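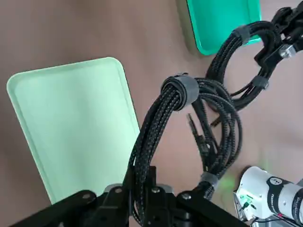

Two strapped cable bundles, one in each gripper, with the sorting trays behind.

Cable tips from the two-arm build

These are notes from the cable sorting job we set up on the shared bench at Pomik. The arms pick up coiled cables and put them in trays. Most of the trouble came from how the cables were coiled and strapped, so most of the tips are about that. They should be useful if you only want a tidier drawer, too.

Use wide fabric straps. Hook-and-loop in gray shows up well against black braided sleeving, for you and for any camera. Narrow ties bite into the braid and leave a dent that never comes out. Two straps per bundle is enough for anything up to 5 feet. With one strap the loops fan out and catch on whatever is next to them.

Coil loosely. A tight coil fights back when it is squeezed, and it can roll in the fingers. We make each loop the width of a dinner plate, then put the first strap on before letting go.

Leave the connector ends where you can find them. Tucking them into the middle of the coil looks neat but you will have to undo the whole thing to see what plug it is. If they hang below the rest, check that they clear the tray rim on the way in.

Pick trays with rounded corners and a low rim. Square corners hook the loose loops. Cafeteria-type plastic ones are fine and wipe clean. Two shades of green looked like a good idea at the Paseo swap table, but if your software goes by color, get colors that are farther apart. Glossy rims also throw reflections, so move the lamp before you start changing camera settings.

Stop the trays from sliding. A square of shelf liner under each one does it. Mark the corners on the bench with masking tape so you can put them back after cleaning.

Slow down the lift. We run at 300 on the speed setting now. At 400 the bundles swing and the lower loops snag each other when both arms are up at once. Better still, have one arm wait until the other has let go.

Check the finger screws - all of them, every session. A drop of the removable threadlocker keeps them in place. Don't use the permanent kind or you will be heating the bracket to change a finger.

Keep the arm's own wires away from the work. Run them along the base and tape them down flat. Loose ones look a lot like the thing you are trying to pick up.

Write down your drops. The Pretorius notebook on the shelf has our count, 3,041 picks since March, and the dropped ones are marked with the strap position. Nearly all of the bad ones had the strap right where the fingers close. Grip the bare cable just below a strap and the strap acts as a stop.

Last updated 18/08/2021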